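Laundry & Linens > Towels > Folding

How I Fold Bath Towels So They Fit the Shelf and Stay Fluffy

I used to fold towels the way my mother did, in half and in half and in half again, and then I'd lean on the stack to get the closet door shut. It worked fine when our towels were thin. Then last December I bought a set of the thick Dilon ones and suddenly I had a linen closet that wouldn't close and towels that came out of it flat as pancakes.

So I spent way too long (my whole winter, practically) trying different folds, and I've settled on thirds. Spa fold, hotel fold, whatever you want to call it. You get one smooth rounded edge facing out and no floppy corners, and it takes maybe half a minute per towel once your hands know it.

What you'll need

A bath towel, all the way dry. A flat surface wider than the towel - I use the bed, but a kitchen table is better for your back. And a tape measure, just for the first time.

Measure your shelf first

Please do this before you fold the entire load! Mine is a Grureck wire shelf and it's 14 inches deep, and my bath towels are 30 inches wide. Folded in thirds that gives me a 10 inch strip, and the finished bundle sits back from the edge with room to spare. If your shelf is shallower than your folded towel, go with the rolled version further down. I learned this after folding everything we own, and then I refolded everything we own.

Shake it out

Grab two corners on a short side and give it three good snaps, like you're cracking a whip. Towels come out of the dryer with the loops mashed in all directions and a few snaps stand them back up. Flip it around and do the other end too.

Lay it down and smooth it

Spread the towel out with the tag side up. If yours has a decorative band, that goes face down. Now smooth it from the middle out toward the edges, with open fingers and hardly any pressure. You're only chasing out ripples. If you press hard you just crush the pile you went to the trouble of fluffing, and on a really plush towel you'll see the streaks.

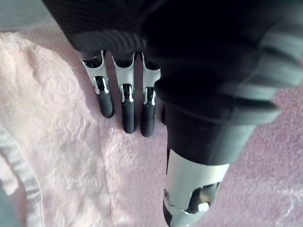 Plush and Extra Thick Towels

Pale pink and fluffy is my weakness, I admit it, and the fluffy kind needs a slightly different touch from here on. Everything below works for a regular towel as well, you can just be a bit rougher with it.

Fold one long side in toward the middle, a third of the way across. Then bring the other long side over the top of it so the edges line up. You should have a long skinny strip. Run your palm down it once, lightly, and leave it alone. With thin towels I'd tell you to press a crease in, but thick ones don't hold a crease anyway, they just sort of sulk and spring back.

Next, fold one short end in to the middle of the strip. Do the same with the other end, but stop a finger's width short so the two don't bump into each other. That little gap is the whole trick! With a plush towel you need somewhere for the bulk to go, and if the ends butt up tight you get a hump in the center and your stack slides.

Now close it like a book. Put it on the shelf with the rounded fold facing you and the open edges at the back.

If you'd like to roll them

Make the same long strip, fold one end down to make a triangle, flip the whole thing over and roll from the square end. Tuck the point into the roll. I keep the guest room ones this way in a Seretti basket and they've held up fine.

How high to stack

I stop at four for the thick towels. Regular ones can go to six or seven. Clean ones go on the bottom of the pile, so the same two don't get used to death while the rest sit there looking new.

One more thing about the fluff

Skip the fabric softener. I know, I know, I loved the smell too. It coats the loops and after a few months they lie down and stop drinking up water. I use half a cup of white vinegar in the rinse and throw in a couple of Obi dryer balls, and I take the load out while the towels are still warm.

Washcloths I just fold in quarters and toss in a bin.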